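Galang build FAQ

Can I build one at home?
Yep. Renato Umali did his in a shared workshop in Cilton. Budget $2,000 plus shipping.

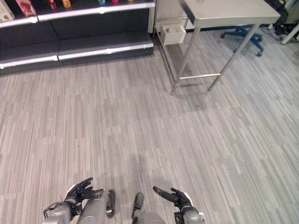
Start with the arms, leave the base til later. Allow 40 hours.

Why does it drop things?
Grip force too high or too low – start at 30 and go up.

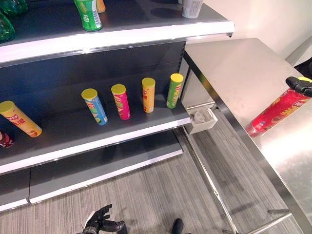

Still slipping? Re-run the finger calibration, then check teh wrist bolts.

Can I use the wrist camera on its own?
Yes, any colour mode. 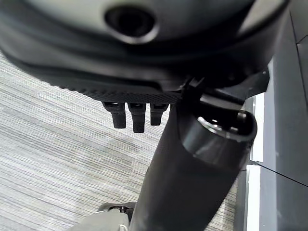 Wrist camera view, chair levers from underneath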